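Unit 3: Cooling water and air permits for gas-fired plants

Reading before class: the Bomton permit file, sections 2 and 3 only. The appendices are long and will not be covered.

A gas-fired plant needs separate permits for what it puts into the air and for the water it takes in and returns. Students tend to treat the two as one file. They are reviewed by different staff, on different schedules, and a change to one often reopens the other.

Cooling systems

Once-through cooling draws water from a river or lake, passes it across the condenser and returns it warmer. Withdrawal is high, evaporation at the plant is low. Recirculating towers withdraw much less but evaporate a large share of what they take. Dry cooling uses almost no water and costs output on hot days – the loss is greatest when demand peaks.

Worked case: Bomton

The Bomton unit is rated at 171 MW. The owner proposed moving from once-through cooling to a recirculating tower. The intake permit was amended without dispute. The air permit was reopened, as tower drift carries dissolved solids that count as particulate matter. Baxter, the downstream town, asked for monitoring at 2 points on the river and was granted one.

Terms to know: withdrawal, consumption, drift, blowdown, mixing zone.

Limits on discharge temperature are normally set at the edge of the mixing zone, and the averaging period matters as much as the number. A daily average can hide several hours above the limit.
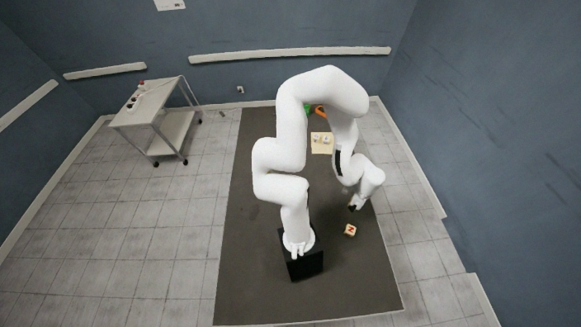
Catherine Strachan objects that the Bomton case makes the averaging period look like a technical choice, when at Bastden it was settled by negotiation and the river data came in afterward. Compare the two files on this point and bring one page of notes to the next session.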